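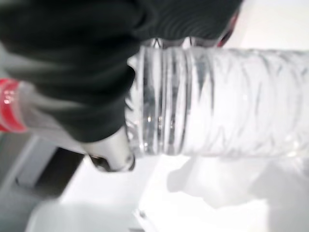

Home-built grippers should be designed around thin plastic bottles, and the wooden test block should go back in the drawer. A block tells you whether the motor turns. It has flat sides, it doesn't change shape, and any finger that closes on it will pass. A water bottle has a narrow neck, a ribbed shoulder and a body that creases under light load, so one object gives you three different contact problems.

I have been building an arm at Wokby, the shared workshop in Cavumlow, since last July. The first fingers were hard printed parts from the Grultum plans. They lifted the block in 50 trials out of 50. On an empty bottle lying on its side they managed 4 in the first 40, and most failures were the same: the wall buckled inwards, the contact patch shrank and the bottle rolled away.

The usual advice is to add a force sensor. I think this is the wrong first purchase. A sensor reports that the wall has given way, but the finger is still the wrong shape and still too stiff. A dark, soft covering with shallow ridges costs very little and spreads the load before any software is involved. It does wear – mine lasts five weeks – and it hides the exact point of contact from the camera. I accept both.

There is a fair objection that soft fingers are poor at placing things accurately. The Valcárcel controller I use has no good way of allowing for a pad that shifts sideways under load, and my placing error went up after the change. For assembly work that would matter. For clearing a table it doesn't, and clearing a table is what most of us say we are building these arms to do.

Publish the bottle results first, with the number of failures, and leave the block for checking the wiring.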